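6 November 2019

Letter from the alumni office at Pristadside came this morning, forwarded from the old apartment. They are putting together a book for the school's anniversary and want a page or less from anyone who was there in the Wustitz years. I have until March to send something in. I made coffee and read the form twice, then left it on the counter and went to work.

I was there four years and I don't think of it often. When I do it is usually the library. Judge Paulauskas left the college his law books when he died, and they were kept in a room on the second floor with his portrait over the door. You needed a key from the desk. I worked that desk evenings, 17 hours a week, and mostly what I did was hand over the key and take it back.

The judge had been dead a long time by then. What I knew about him came from the card under the portrait and from Professor Wustitz, who had clerked for him as a young man and brought him up in nearly every lecture. The case he liked best was the Dollik mill case. The company had locked out its workers over a pay dispute and put the families out of the company houses in the same week. Paulauskas ruled that the houses and the dispute were separate matters and the families had to be let back in. He was the only judge on the panel who had ever rented a room, Wustitz said. I don't know if that was true.

I wrote my senior paper on it. I still have it in the file box, with his pencil notes. On page 11 he wrote "Who paid for the coal?" and nothing else. I spent a whole weekend with the company ledgers trying to find out. The families did – it came out of their wages before they were locked out. I put that in and he gave me the grade I wanted.

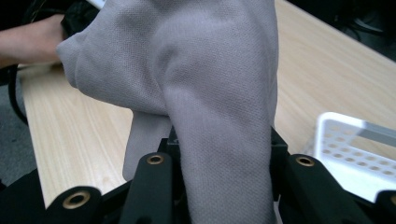
Evening

Called Aigars Hunt after supper to ask if he got the same letter. He did, and has already thrown it out. He says they only want money and the book is a way of getting our addresses. He may be right. There was a second sheet in my envelope with a box to check for $1250, which gets your name on a brick.

We talked for an hour anyway. He remembered room 1417 in the tower, where the debate club met, and the radiator that could not be turned off. I had forgotten that he argued the company's side of the Dollik case one night and won. He said he didn't believe a word of it, then or now. He does housing work these days, tenants mostly, so I suppose the judge got to him too.

I won't check the box for the brick. I think I will write the page, and I'll put in the coal. Got the file box down from the closet – the paper is on the table now, a little yellow at the corners. Dentist tomorrow at nine.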